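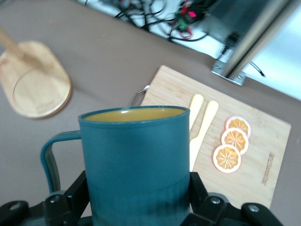

읽는 시간 4분

티켓 3065: 공동체 사진 아카이브 업로드 실패 및 촬영지 표시 오류
상태: 해결됨
분류: 웹사이트 / 참여형 사진 수집
담당: Jonatan Lie
접수일: 2026-01-08

접수 내용

Vekaren 프로젝트의 사진 제출 페이지에서 두 가지 문제가 보고되었습니다. Vekaren은 Grondach 지역 주민들이 절기와 기도, 장례, 마을 제사에 관한 사진과 짧은 글을 올리는 공개 아카이브입니다.

첫째, 휴대전화에서 사진을 올리면 진행 막대가 끝까지 간 뒤 "제출할 수 없습니다"라는 문구가 나옵니다. 같은 사진을 컴퓨터로 옮겨서 올리면 정상 처리됩니다.

둘째, 지도 보기에서 일부 사진의 위치가 실제 촬영지와 다릅니다. 강변 사당에서 찍은 사진들이 모두 Engelhardt 회관 위치에 겹쳐서 나옵니다.

제출자 세 분이 같은 증상을 알려 왔고, 그중 한 분은 설명 글을 두 번 다시 썼다고 합니다. 글이 저장되지 않고 사라지는 것도 함께 확인이 필요합니다.

1차 확인

제출 양식은 Grusullow 양식 도구로 만들어져 있습니다. 관리자 화면에서 오류 기록을 내려받아 보니 실패한 제출은 전부 설명란 글자 수 검사에서 멈췄습니다. 화면 안내문에는 설명을 1000자까지 쓸 수 있다고 되어 있는데, 모바일 양식의 실제 제한값은 400자였습니다. 컴퓨터용 양식은 안내문과 같은 값이었습니다.

지난 8월에 모바일 양식을 따로 분리하면서 이전 값이 복사된 것으로 보입니다. 변경 기록에는 글자 수 항목에 대한 메모가 없습니다.

사진 파일 자체는 문제가 아니었습니다. 용량과 형식 모두 허용 범위 안이었고, 짧은 설명을 붙여 시험 제출하니 휴대전화에서도 바로 접수되었습니다.

조치 1: 글자 수 제한

모바일 양식의 설명란 제한을 컴퓨터용과 같게 맞췄습니다. 오류 문구도 바꿨습니다. 이제 글자 수를 넘기면 "설명이 너무 깁니다"라고 나오고, 입력한 글은 그대로 남습니다.

수정 후 안드로이드와 아이폰에서 각각 긴 설명으로 시험 제출했고 모두 접수되었습니다. 시험 제출분은 삭제했습니다.

조치 2: 위치 표시

위치 정보가 없는 사진은 지도에서 빠져야 하는데, 기본 위치로 Engelhardt 회관 주소가 들어가 있었습니다. 회관에서 열린 첫 수집 행사 때 넣어 둔 값입니다. 기본 위치를 비우고, 위치가 없는 사진은 목록 보기에만 나오도록 바꿨습니다.

이미 잘못 표시된 사진은 10장입니다. 제출자가 설명란에 장소를 적어 둔 경우에는 그 내용대로 고쳤습니다. 장소를 적지 않은 사진은 지도에서 내렸고, 제출자에게 확인 메일을 보냈습니다. 답이 오면 개별로 반영합니다.

가정 제단이나 개인 기도 공간을 찍은 사진은 제출자가 답을 주더라도 정확한 주소를 넣지 않습니다. 동네 이름까지만 표시합니다. 기존 게시물 중 주소가 그대로 나온 것이 한 건 있어서 같이 고쳤습니다.

추가 문의

접수자: 실패한 제출 건의 사진을 복구할 수 있습니까?

Jonatan Lie: 복구할 수 없습니다. 검사 단계에서 멈춘 제출은 서버에 파일이 저장되지 않습니다. 설명 글도 마찬가지입니다. 세 분께는 다시 올려 달라고 안내해 주세요.

접수자: 한 분이 사진은 그대로 두고 설명만 고치고 싶다고 합니다. 행사 이름을 음력 명칭으로 적어야 하는데 양력 날짜만 적었다고 합니다.

Jonatan Lie: 제출자 화면에서는 수정할 수 없고 관리자만 가능합니다. 바꿀 문장을 이 티켓에 붙여 주시면 반영하겠습니다. 원래 글은 수정 이력에 남습니다.

접수자: 문장 전달했습니다. 방금 휴대전화로 다시 올린 것도 접수됐다고 연락받았습니다.

Jonatan Lie: 반영했습니다. 지도 화면은 저장된 이전 페이지가 보일 수 있으니 새로고침 후 확인 부탁드립니다.

남은 작업

모바일과 컴퓨터용 양식을 하나로 합치는 작업은 별도 티켓으로 옮겼습니다. 그때까지 한쪽 양식의 값을 바꾸면 다른 쪽도 직접 바꿔야 합니다. 관리자 안내 문서에 이 내용을 추가했습니다.

위치 확인 메일에 대한 답은 이 티켓이 닫힌 뒤에도 같은 주소로 받습니다.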